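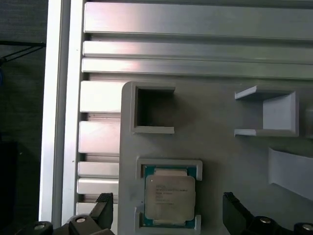 Do I need a separate tag for a late doe hunt on the Curdale side?
You need the late-season antlerless tag, and it has to be bought before opening morning.

Home | Forums | Hunting | Rules and Tags | Log in

clutley_ridge wrote:
Bought mine at the counter in Clutley. They had 300 for the unit and 157 were left when I walked out. Last year they were gone by noon.

norik44 wrote:
I don't think you need it if your general tag is unfilled. I hunted Curdale two years ago on the general and got checked. No trouble.

clutley_ridge wrote:
That was the old rule. It changed in March. Page nine of the new booklet.

norik44 wrote:
Page nine is the archery section in mine.

Imtiaz Paul wrote:
You have the old booklet, norik. The new one has the unit map on the cover. Curdale is unit 514 now and the general tag is bucks only there after the first week.

norik44 wrote:
OK, found it. I still think it's a bad rule. There are more does up there than the ground can feed, and now we pay twice.

stubble_field wrote:
Disagree. The herd was thin on the north end last fall - I sat four mornings and saw one deer. Limit the tags.

clutley_ridge wrote:
North end is always thin. Try the creek.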